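Rainy day bits with a toddler - quick tips from our kitchen

Posted September 7, 2021

Quick one today, the washing machine is beeping at me already. A few of you asked how we keep the little one busy indoors without the whole kitchen ending up on the floor. We had a very wet August up here in Skikdale so I've had practice.

Salt dough first. 2 mugs plain flour, 1 mug salt, 1 mug water, added slowly. Too sticky, more flour. Too crumbly, wet your hands and keep kneading. Don't let them eat it, it's far too salty. Roll it out thin or it takes forever in the oven - mine had three hours on the lowest setting and the fat hedgehog was still squidgy in the middle.

Put a shower curtain down under the table. An old one, washed. Better than newspaper, which goes to mush, and you can shake it out on the back step. Weigh the corners down with tins.

Paint. Washable only, and squirt a tiny drop of washing up liquid in each pot, it comes out of sleeves much easier. Bun tins make good paint pots. So do jar lids, if you dont mind them skidding about.
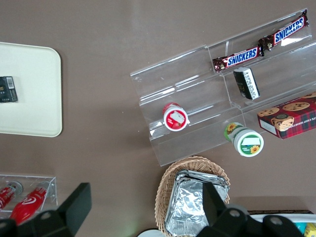 Sponges cut into chunks instead of brushes for the under twos. Less flicking. Peg a clothes peg on the back for a handle, a big wooden one, and check the spring isn't loose.

Storage. I bought the 5 litre Plustico tubs from the market in Hendine and they're fine, lids a bit stiff. One tub per activity and only one tub out at a time. Stick a drawing on the front so they can find things and (in theory) put them back.

Dried pasta for threading - rigatoni, onto a shoelace with tape round the end. Stay with them, obviously. Colour it in a freezer bag with food colouring and a splash of vinegar, shake, then leave overnight on baking paper. I did a whole 500g bag and it was way to much.

Crayon on the wall: bicarb on a damp cloth, rub gently. Try a hidden bit first. It did take the shine off our hall paint.

Will do a post on bath toys and the black gunk next week if I get chance.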